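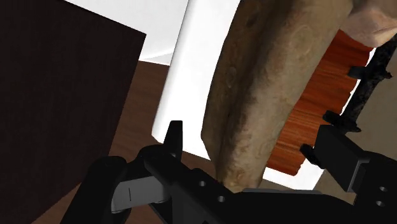 According to Elínborg Bach, matrix metering should not be judged from single exposures at all, as the error between repeated readings can be as large as the bias being measured. We follow that advice in part. Each of the bodies on loan from Skundine and Drekura was metered 55 times per lighting setup, and the median reading was kept.

4.3 Metering bias with bright subjects

Both bodies underexposed when white surfaces filled most of the viewfinder. The Drekura body was off by over 3/4 of a stop with its factory settings. Spot metering removed most of the error — but only when the spot was placed by hand.

Figure 6. Rendered view with a white robot arm and a white tabletop.

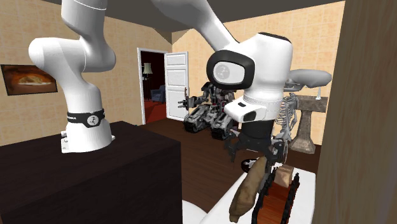
Highlight-weighted metering gave mixed results. It held detail in white fabric under the Vestergaard panels, at the cost of noise in the shadows once the files were lifted. Readings taken in February with older firmware are left out of the medians.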